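Home | Posts | Replies | Photos | About

Print this thread | E-mail this thread

Suha Mansour
July 2022

1/ A long thread about learning to cook for one person after many years of cooking for six. I write it slowly, with the dictionary open, so please be patient with me. 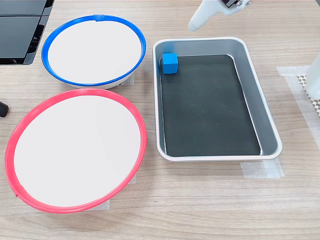 Blue rim, red rim, and the metal tray.

2/ My youngest moved to Hamilton in December. Before that I never in my life cooked less than a full pot. In my mother's kitchen a small pot was for coffee or for eggs. Rice was made by the kilo.

3/ The first week alone I made lentil soup as usual. I ate it Monday and then every day until I did not want to see a lentil again. The rest I gave to the neighbour, who was very polite.

4/ So I started to measure. I had never measured. My hand knew the amount, but my hand knew the amount for six. It is a strange feeling to be a beginner in something you did for 30 years.

5/ Rice first, as it was the worst. For me alone, half a cup of dry rice is one supper and a small lunch. I tried less and the bottom burned before the top was soft. A small amount needs a small pot with a heavy bottom. The wide pot is no good for this, the water leaves too quickly.

6/ With the vermicelli I use one spoonful, broken by hand, and I brown it in butter first. Keep stirring. In a small pot it goes from gold to black while you look for the salt.

7/ Several of you asked about weights. I bought a kitchen scale in the end. 100 grams of dry pasta is too much for me, but it is what every package says for one person. Who is this person? I use a little more than half.

8/ For meat I ask the butcher to divide it when he wraps it. The first time I was embarrassed to ask. He was not bothered at all, he only asked how many parcels.

9/ Onions are a problem. Half an onion in the fridge makes the milk taste of onion. My cousin Sawsan Hamdan told me to fry four or five at once, very slowly, with oil and salt, and freeze them flat in a bag. Then you break off a piece like chocolate. This changed my weekday suppers more than any other advice.

10/ She also freezes parsley, chopped. I tried it and I don't like it. The colour stays but the smell is gone. I prefer to grow it on the windowsill, even if it is thin and leans to one side.

11/ Stuffed vegetables I do not make for one. I refuse. If I am going to hollow out zucchini for a whole morning then somebody must come and eat it with me. Last month it was my friend from the language class and her husband, and we had 11 zucchini and no leftovers.

12/ Baking is harder to make small because of the egg. You can beat one egg in a cup and use half of it, and the other half goes in the morning omelette. A recipe for 12 muffins becomes six if you do this, and you should check them a few minutes early.

13/ Bread I still make at full size. I slice it when it is cold and put it in the freezer the same day. Toast from frozen, do not thaw it first.

14/ Somebody wrote to me that it is sad to cook for one and I should buy ready meals. I understand it was meant kindly. But I am not sad when I cook. I was a little sad when I cooked too much, and looked at the full pot, and remembered who liked the crispy part.

15/ Now I eat the crispy part myself. It is the best part and for 30 years I gave it away.

16/ A question for those who live alone: what do you do with cabbage? Even the smallest one at our market lasts me two weeks. I have made salad, soup, and a kind of pancake with flour and egg. I am ready for new ideas.

17/ Thank you for the answers so far. To the person who asked about the lentils: yes, I make them again now. One small cup, one carrot, cumin, and lemon at the end. It is enough for two days and on the third day I eat something else.

Print this thread | E-mail this thread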